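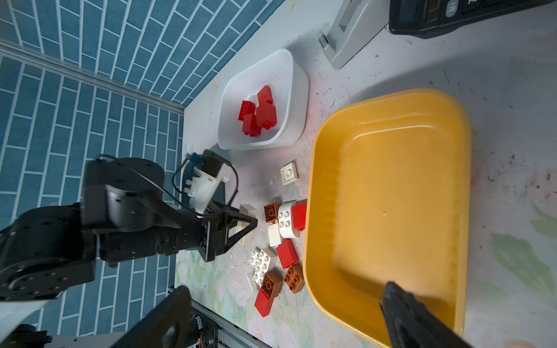
Brick sorting on a robot table, with an arm lowered over the blocks.

Shared Table Rules: Frequently Asked Questions
Sindport Robotics Workshop
Updated 1 September 2026

Who do these rules apply to?
Anyone running, resetting or watching an arm on the Flolix tables. Visitors count as watching.

How fast can the arms move?
Up to 300 mm per second while a person is in the bay. The limit is set in the controller and users can't change it. If a task needs more speed, book the fenced cell.

Can I reach in to fix a block that has rolled away?
Only after you've pressed pause and both arms have stopped. Say "hands in" before you reach and "hands out" when you're clear. A paused arm still has power, so keep your fingers out of the grippers.

What can be on the table during a run?
The blocks, the containers and whatever the task sheet lists. Some sheets call for ordinary desk items like a tape dispenser or a calculator. Don't add your own — and no drinks, ever.

Do I have to clean the tabletop?
Wipe up crumbs and loose fragments at the end of your booking. Faded marks in the surface can stay. Don't use solvent on it.

What about cables?
Leave enough slack at the wrist for a full turn. Check that the loop can't catch on a tray rim or the table rail before you start.

How many people need to be present?
At least 2 for any run with both arms powered. One stays within reach of the emergency stop.

Something hit something. Now what?
Press the emergency stop, leave everything where it is and fill in Form 142. Minor bumps count. Forms go in the tray outside the Mohamedi room.

Is the Erken course still accepted?
Yes, until the end of December. After that you'll need the new induction, which can be booked at the front desk in Room 284.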